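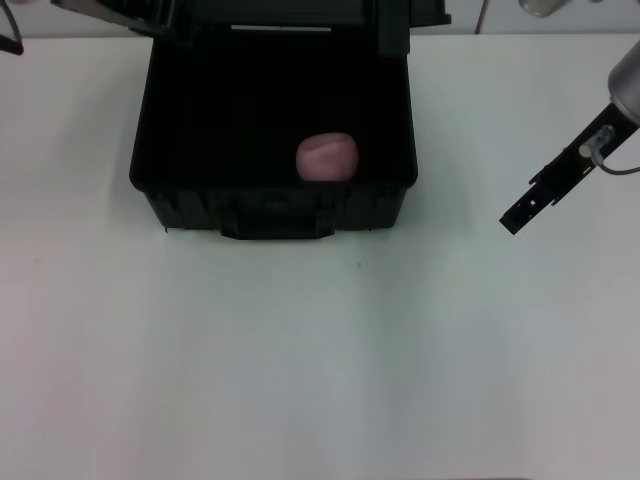
Junley opens its summer repair counter in Marnatport this July

MARNATPORT, 27/05/2019 – I've been fixing suitcases, instrument cases and beat-up tool boxes for 20 years now, and I have never once written a press release, so please bear with me. I'm Clémence Bailly, I own Junley, and I have some news that I've been bursting to share. We're opening a walk-in repair counter on Jabłońska Street, right at the harbor end of Marnatport, and it will run all through July!

If you've only ever dealt with us by mail, you know the drill. You box up your case, you send it off, you wait, and a couple of weeks later it comes back with a working latch. It's a decent system and plenty of people like it. But I can't tell you how many parcels I've opened where the postage cost more than the part I ended up putting in. A hinge pin is a tiny thing. It takes me a few minutes to swap, and it seems silly to ship a whole trunk across the state for that (I've done it, and I felt bad sending the invoice).

So this summer you can just walk in with the thing under your arm.

What we'll fix

Pretty much anything that has a lid and is supposed to stay shut. Camera cases, sewing boxes, trumpet and clarinet cases, picnic hampers, cosmetics trains, fishing tackle boxes, hard-sided luggage. We do hinges, latches, handles, feet, corner guards and linings. We'll also open locks you've lost the key to, as long as you can show us the case is yours – a receipt is great, an old photo will do, and if you can tell me what's inside before I get it open, that usually settles it.

We won't be doing zippers at the counter. I know, I know. Zippers need the big machine and the big machine is staying at the workshop, but you can leave a bag with us and we'll take it back there for you at no extra charge.

Small repairs start at 4 dollars, and most latches and handles come in under 33. You'll get a price before I pick up a screwdriver. If I look at your case and think it isn't worth the money, I'll say so, and you can have my opinion for free.

The Clultaron hinge

I also want to say a word about the Clultaron, our own replacement hinge, which goes on sale at the counter the same day we open. I've been tinkering with it for two winters. Molded plastic cases nearly always fail in the same spot, along the back, where the lid bends a little every time you open it. Once that strip cracks you're stuck, and most manufacturers will tell you to buy a new case. The Clultaron is a flat steel strip with slotted holes, so you can line it up with whatever is left of the original and screw it down on both sides. You need a hand drill, a bit of patience and maybe a cup of coffee.

It comes in a short and a long version, with screws and washers in the bag. My first batch had the washers a hair too thick, and I have a whole coffee can of those if anybody wants them for something else. The new ones sit flush. I've had one on my own tool box since last fall and I open that box all day long.

If you buy one and then lose your nerve halfway, bring it in and I'll finish the job for the price of a small repair.

Saturday-morning types and early birds

We'll be open from 9 to 5 with an hour off for lunch, and the line tends to be shorter first thing. There's a bench outside and a bakery next door with very good rye bread. Parking on Jabłońska is tight once the ferry traffic starts, so if you're bringing something heavy, pull into the loading bay around the back and ring the bell. One of us will come out with the cart.

Please empty your case before you come! I've found sandwiches, love letters and a full set of dentures over the years, and I would like to go on being surprised a bit less often.

The mail-in service carries on as usual the whole time, with the same prices and the same address on the label. If July goes well I'd love to do it again next year, and maybe stay a little longer.

Press contact

Clémence Bailly, owner, Junley, Marnatport. I'm happy to talk to papers, radio and anyone with a blog, and you're welcome to come by the workshop before we open. Call in the afternoon if you can – mornings I've usually got the drill running and won't hear the phone.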